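Official diary, Procurement and Facilities Liaison
April, visit to the Prutach demonstration hall

Arrived at 8:40 with Ronja Eide and Arvid Lundgren. Coffee was offered in the front office, and visitor badges were issued. Our host for the morning was Marit Blomqvist. She apologized for the state of the parking lot, where the drains are being replaced, and took us directly to the hall.

The open day is held in connection with Nordin, the program under which Prutach collects handling examples with hand-held grippers. Ms. Blomqvist stated that the program has 278 recorded tasks to date, most of them ordinary household work with books, bottles, doors and shelves. I had read the summary circulated last month and found the spoken account clearer — the summary uses three different terms for the same tool.

The first station concerned books and a cabinet. Visitors were asked to stand back from the operator's elbow, a request I had to be given twice.
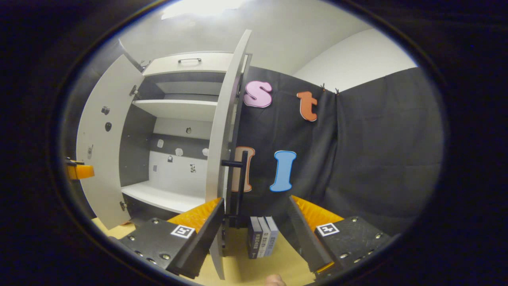 Tormod Berge remarked that he had expected to see more arms and fewer people, and that a person holding the gripper seemed to him the slow way of going about it. Ms. Blomqvist replied that the people are the purpose of the exercise at this stage. The machine is to learn from how a hand approaches an object, and she would accept a slow morning in exchange for usable examples. Mr. Berge said he would think about it over lunch.

Ms. Eide raised the matter of storage and retention. She was told that recordings are reviewed within 28 days and that rejected material is deleted. She requested this in writing. I have noted it for follow-up.

A short talk on the Ralitz software came next, in a side room with too few chairs. I stood. The talk was competent but went past its time, and the portion on calibration was beyond most of those present, myself included. Mr. Lundgren took two pages of notes and has promised me a copy.

We returned to the hall at 10:50 for the handling of bottles. Clear plastic is evidently a subject of some discussion among the staff, as it can be hard for a camera to judge where such an object begins and ends. Ms. Blomqvist spoke well on this. 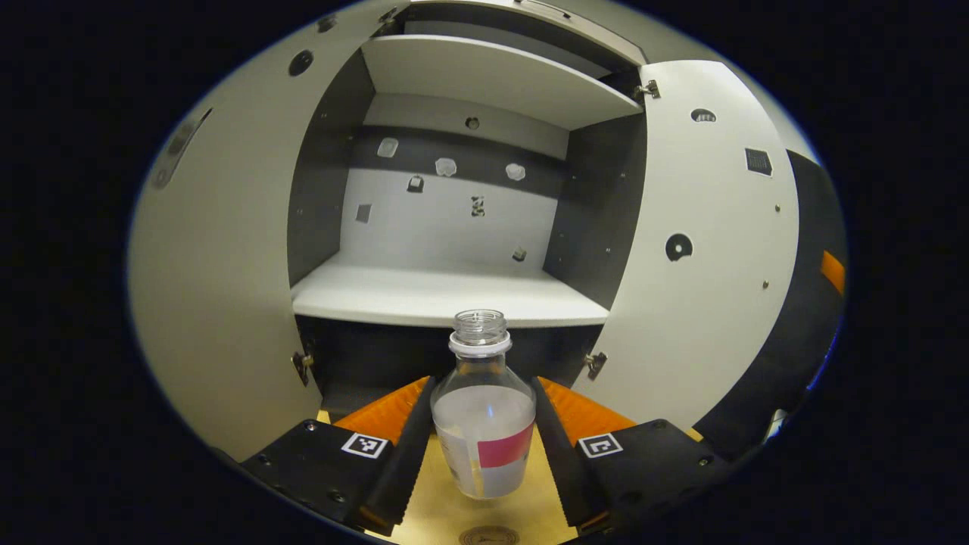

Can a new operator be trained within the working week? Two days are normally sufficient, and a supervisor reviews the first recordings before the operator works alone.

Lunch was provided. The soup was good. Hjørdis Kristiansen joined us from the Prolteo office and asked whether our department would consider hosting a session in the fall. I gave no commitment. Room 117 would be large enough, although the lighting there has been the subject of complaints and the work order is still open.

Left at 1:15. Visitor badge returned; parking receipt to be filed with the travel claim.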